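Flandgate Manipulation Bench – Pre-Run Safety and Method Check
Sheet for: Sikel grasp-order study, kitchen set
Checked by: Felicidad Calimlim
Second check: Danilo Salazar

Mark OK, FIX or N/A. Comments can be short but write something if it isn't OK.

1. E-stop in reach of operator chair – OK
Pressed it twice, arm dropped out both times. Button is stiff.

2. Arm base bolts – OK
Torque marks still line up.

3. Cable slack at wrist – OK
Ran joint 6 to both ends of the allowed range, no pulling. Loops are bigger than I like. Rowena wants them left alone until the study ends so the arm behaves the same for every trial. Fine.

4. Finger pads – FIX
Left pad worn at the tip. Swapped before the first block. Log the swap, last time it wasnt logged and Eduardo lost an afternoon on a slip rate that jumped for no reason.

5. Speed cap – OK
Set to the slow profile. Same as April runs.

6. Force limit – OK
Trips on the foam block. Did not test on a plate.

7. Toaster oven unplugged – OK
Plug is in the drawer box, tagged. It's a prop for the door task only. Do not plug in to "see if it still works".

8. Food bottles sealed – OK
Cap taped down. If the gripper squeezes one anyway, stop, wipe, note the trial number.

9. Layout reset between trials – FIX
Method says scatter by the random list, then don't touch. Two people were straightening plates by hand after the scatter. That makes the scenes easier and it will show up in the result. Consolacion has re-read the instruction to both shifts.

10. Items lying on their side – OK
These count. Leave them. The whole point of the study is whether the Sikel planner picks a sensible order when the table is a mess, so a tipped cup stays tipped.

11. Trial count vs. log – FIX
Log has 3,407 grasps. Video folder is 5 short. Danilo is looking for them. Until found, leave those out of the success rate and say so in the write-up.

12. Baseline block – OK
100 trials with fixed order, done before the planner block. Same objects, same lists. Don't compare to the old Jarier numbers, different gripper.

13. Table layout at time of check – OK
Fingers over the green perforated plate, oven at the far right, ketchup across the lavender plate.

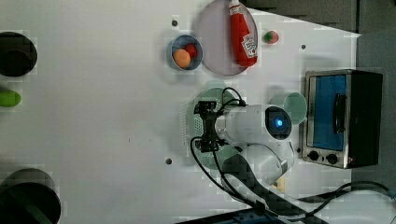 Felicidad Calimlim

14. Objects near the wrist – OK, watch
Cup is on its side right by the wrist. Clear for this start pose. If the planner goes for it early the wrist has to back off first, so keep a hand on the stop for the first move.

15. Pot with green rim, bottom left – OK
Far corner from the oven. Reach check passed in the simulator, go slow on the real thing.

16. Small items – OK
Strawberry stays on the bare table, orange ball and small red fruit in the blue bowl. Hard ones for the vision model, Eduardo wants them scored seperately.

17. Floor area behind bench – FIX
Tape line is peeling. Redo before anyone stands back there.

Cleared to run once 4, 9 and 17 are signed. 11 can stay open – it doesn't affect safety. Next sheet goes to Rowena.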